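# Minutes - family meeting about the memorial gathering and the obituary of Harvey Cormier

Jun 22, 2020, Kenddale
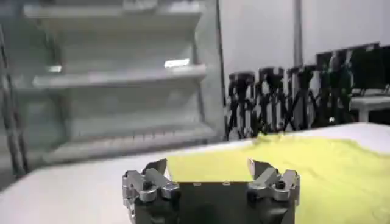 Ginette opened the meeting and thanked everybody for making the trip. She asked that we speak one at a time, as her hearing aid does not like it when we are all excited. I was asked again to write the minutes. I wrote in my notebook first and typed it the same evening, so if something is incorrect please tell me and I will change it.

**Present:** Ginette Perron (sister of Harvey), his two daughters, his son, the son's wife (me, writing), the older of the two grandsons.

**By telephone:** Harvey's cousin in Pistau, from item 3 until the line was lost during item 6.

**Not able to come:** the younger grandson (work), the neighbors from the upper floor.

## 1. Notes from the last meeting

The notes from the end of April were read aloud. One correction: it was written that Harvey worked at Drilell "until it closed." Drilell did not close, it moved to the other side of the river, and Harvey retired in the same year. The older daughter asked that we fix this before the same mistake goes into the newspaper. Agreed.

Still open from last time:

- The letter of thanks to the nurses. Written, not yet sent. The son has it in his car.
- The library books. Returned. The library did not ask for the late fee.
- The winter coats. See item 7.

## 2. What is allowed at this time

The younger daughter telephoned the parish office and also the town hall. The two offices did not give the same answer. The town hall said that an outdoor gathering is possible if the people from different households keep distance. The parish office said that inside the church we may be 40 persons at most, with every second bench closed, and no singing by the guests. The organ can be played.

There was a long discussion if it is better to wait until everybody can come. Ginette said that at the burial in April we were so few that she still has the feeling it was not finished, and she does not want to wait another winter. The son said he would prefer to wait, but he will not stand against it. The grandson asked if the people who can't travel could follow the service on a telephone. The parish office has no objection, but somebody has to hold the telephone, and it should not be one of the children of Harvey.

**Decided:** We hold the memorial this summer, in the church, and after that outside in the garden behind the parish house. The exact day depends on the priest. The younger daughter will ask him for two possible days and send them to everyone.

## 3. The obituary

In April only the short notice was printed, with the name, the age and the burial "in the closest family." Many people told us they did not see it. We want a longer text now, which invites to the memorial at the same time.

The older daughter read her draft. It was received well, and Ginette had to leave the room for a moment. After she came back we went through the text paragraph by paragraph.

*Birth and childhood.* The draft says that Harvey grew up in Pistau. The cousin said on the telephone that this is only half right, as the family left Pistau when he was still in school, and that he learned to skate there but to drive in Kenddale. We keep "spent his first years in Pistau."

*Work.* The draft gives 40 years at Drilell. The son counted again with the papers and it is correct if we include the time as apprentice. We had a disagreement about the job title. On the papers it is "shift supervisor." Harvey himself always said he was a machinist. We take "machinist and later shift supervisor."

*The choir.* Nothing to change. The grandson would like it to say that he sang bass, and that he was loud. "Loud" was voted on. Four in favor, Ginette against, and the cousin did not understand the question. The word stays in, but in the form "a bass who could be heard from the parking lot," which Ginette also accepted.

*The marriage and the divorce.* This took the most time. The older daughter had left the divorce out. The younger daughter thinks their mother should be named, as she was married to him for 20 years and she came to see him in the hospital when this was still allowed. The son called his mother during the short break to ask her. She is happy with one sentence and does not want her present surname in the newspaper. The sentence will be: "He remained a good friend to the mother of his children." All agreed.

*Last illness.* We do not name it. The text will say "after a short illness." Thanks to the hospital ward are at the end.

*Survived by.* The order was discussed and we go by age. The dog will not be in the list. He will get his own line at the end of the paragraph about the garden, where he belongs more naturally anyway.

*Photograph.* There are two candidates: the one with the choir jacket, and the one on the boat where he squints. The older daughter will have both printed in small size, because in the newspaper everything comes out darker than one expects. Decision by message.

**Decided:** The older daughter corrects the text and sends it to all. Who does not answer in 2 days is understood as agreeing.

## 4. The newspaper

The newspaper charges by the line, and the photograph is extra. With the long text it is a good deal more than the notice in April. The son offered to pay all of it. His sisters did not accept this, and it will be divided in three. Ginette wanted to pay also and was told no. She asked that it be written in the minutes that she wanted to.

The text has to be with the newspaper one week before printing. The funeral home puts the same text on its website without charge and people can write condolences under it. The younger daughter would like that somebody reads these before they appear. The funeral home does this already.

## 5. The service

- **Readings.** One reading by the older daughter, one by the grandson. He will choose his own and show it to the priest before.
- **Words about Harvey.** The son does not want to speak in public. Ginette will speak, from her bench if standing is too difficult. She asked for a microphone. A former colleague from Drilell has also offered to say something. He was very good at the retirement party, but long. The son will talk to him and ask for five minutes.
- **Music.** The choir can't sing. The choir leader suggested to play the recording from the last Christmas concert, in which Harvey sings in the second row. Ginette was not sure if she can bear it. We agreed that it is played at the end, when people already go outside, so that who wants can stay and who wants can leave.
- **Flowers.** From the garden as far as possible. In the obituary we write that instead of flowers a gift to the choir is welcome.

## 6. Coffee after the service

The garden of the parish house is free for us, with the tables, but the kitchen stays locked. So no food that has to be made warm. Smadi can deliver coffee in large cans, and small cakes which are packed one by one. They make an offer for the full number of guests. The younger daughter asked for the almond ones, as these were his favorites, and for something without nuts for the neighbors' girl.

If it rains: the parish house has a covered walk on one side, but it will not hold everyone. The son has a large tent from his football club in mind. He will ask if it still has all its poles.

The list of guests is the difficult part. The three households gave their names and together it is more than the church will take. Ginette proposed that the choir members come directly to the garden and not to the church, which many of them suggested themselves. The cousin started to say who from Pistau would come, but then the line was lost and we did not reach him again. I will call him tomorrow for the names.

**Decided:** Family, close friends and two persons from Drilell in the church. Everyone else is invited to the garden. The obituary must say this clearly, so that no person stands at the church door and has to be sent away.

## 7. The apartment

Short, as we were all tired.

- The rent is paid until the end of the contract. The son will hand over the keys together with Ginette.
- Winter coats: the grandson takes the gray one. The others go to the clothing room of the parish, which at present does not accept anything. They stay in the basement until then.
- The sheet music goes back to the choir, except the folder with his own pencil notes. Both daughters would like to have the folder. They will talk about it between them and it is not a matter for this meeting.
- The dog stays with Ginette. She said she had never thought of anything else.

## 8. The gravestone

The ground needs more time before a stone can be placed. The wooden cross remains for now. The younger daughter noticed that the second letter of the surname is coming loose, and the son will repair it. For the stone we collect ideas until autumn. Ginette would like only the name and the years. The grandson would like a line of music. Nothing was decided.

## Who does what

| Task | Who |
|---|---|
| Ask the priest for two days | younger daughter |
| Correct and send the obituary | older daughter |
| Print both photographs | older daughter |
| Speak with the colleague from Drilell | son |
| Tent, poles, letter on the cross | son |
| Send the letter to the nurses | son |
| Offer from Smadi | younger daughter |
| Names from Pistau, guest list | me |
| Find somebody for the telephone in church | grandson |

We meet again when the priest has answered, also at Ginette's place if her knee allows it. She asks that the person who took the blue casserole dish in April please bring it back.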